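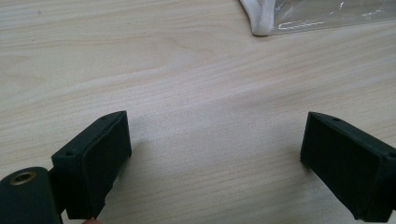
Figure 2. Gripper fingers over the work surface.

Section 2: Planning and budgeting for a hand-held gripper station

Read this section before you place an order. It covers what to buy for one station, what to leave out of the first order, and how to prepare the room. Assembly starts in Section 3.

The steps assume one operator at one desk, working with two hand-held grippers. If you are planning several stations, work through the steps for one station first and multiply at the end.

2.1 Before you request a quote

1. Write down the objects your operators will handle. Include at least one rigid object and one soft or transparent one. The list decides which finger pads you need, so finish it before you talk to the supplier.

2. Measure the widest object at the point where it will be gripped. Compare it with the opening given on the Pillton data sheet. If the object is wider than the opening, choose another grip point or take it off the list.

3. Decide whether the grippers will be cabled or wireless. Cabled units need less attention during a shift but limit where the desk can go. Wireless units need spare batteries and a charger, and these are quoted separately.

4. Name one person to approve changes to the order. At our Bronska site this is Hülya Yazıcı. Orders changed by more than one person have been the main cause of wrong parts.

Note: Left and right grippers are ordered under separate part numbers. Check that the quote shows both.

2.2 What to include in the first order

5. Order one pair of grippers per station. Do not order a spare pair at this stage. Order spare fingers instead, as the pads wear long before the handles do.

6. Allow 9 sets of replacement fingers per station for the first year. Sites that handle mostly smooth plastic or fabric may use fewer.

7. Add marker plates if your tracking method uses them. Buy the plates from the same supplier as the grippers so the mounting holes match.

8. Set aside $1,000 per station for small items: cables, cable ties, floor tape, bags, test objects and cleaning cloths. This line is often left out of the first budget and then taken from the spares.

Caution: Do not substitute hardware store screws for the finger screws. A screw that is too long can damage the threaded insert, and the housing then has to be replaced as a unit.

2.3 Choosing the desk and the floor space

9. Use a desk with a flat, plain top. A light colour makes dark fingers easier to see. Avoid glass and high-gloss finishes.

10. Leave an aisle on both sides of the desk wide enough for a person to walk through without touching the equipment stands.
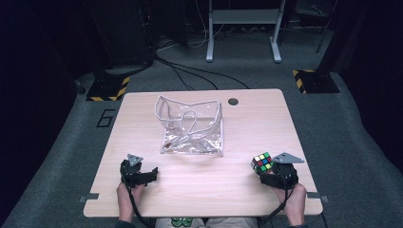

11. Plan the cable path before the desk goes in. Gripper cables should hang free at the operator's side and have enough slack for a full reach to the back of the desk. Buy one length longer than you measured.

12. Mark each station position on the floor with a number in tape. Use the same number on the budget sheet, the spares box and the fault log.

13. Put striped tape on any stand base that sits next to a walkway. Include the tape in the small items line.

Caution: Cables lying across the floor are a trip hazard. If they can't be routed behind the equipment, budget for cable covers.

2.4 Running costs

14. Budget operator time separately from equipment. For a new station, allow up to 20 hours for set-up, practice and calibration before you count any productive work.

15. Get the service price in writing. The Prondovent service plan covers handles and cables. It does not cover fingers, pads or marker plates.

16. Review the spares count in October, before the next year's budget closes. Kaan Kırmızıgül keeps the Akbulut order template, form 122, and can send a blank copy.

Note: If a line on form 122 does not apply to your station, write "nil". Blank lines are sent back.

When the quote has been approved and a delivery date is confirmed, go to Section 3, Unpacking and checking parts.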